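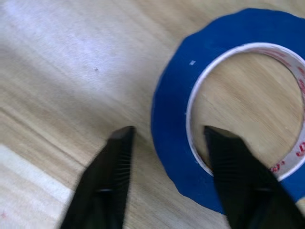

About Zimotbridge

Most tape is sold on promises. Fourteen-day clean removal, razor edges, no bleed on any surface. We run a small supply counter for people who paint rooms and mend furniture, and we have peeled enough blue painter's tape off enough baseboards to doubt most of what gets printed on a wrapper.

Zimotbridge started as a shelf at the back of Prerimow, a paint shop that has since closed. The shelf did better than the paint. We now stock almost 400 items, all of them for masking, sanding, filling and cleaning up afterward.

How we choose what to sell

A new tape goes on bare wood, on old varnish, on fresh latex and on wallpaper, and it stays there for 5 days. Then we pull it. If it takes the finish along or leaves gum behind, we don't carry it, whatever the rep says. Of the last 17 rolls we tried, we kept 4. One of the rejects was the most expensive of the lot.

We are no kinder to our own advice. Pressing the edge down with a putty knife helps. Pulling slowly at an angle helps – sometimes. Sealing the edge with a coat of the wall color works better than either, and it costs you an evening. We have yet to see a tape that fixes a dusty wall.

What we don't do

We don't call anything "professional grade" until somebody can explain to us what the grade is. We don't sell bundles with three things you need and six you don't. There is no loyalty card.

The Skornex line of sanding blocks is on trial until March. We have our doubts about the corners. Bring back a worn one if you have an opinion.

The counter opens at 7 a.m.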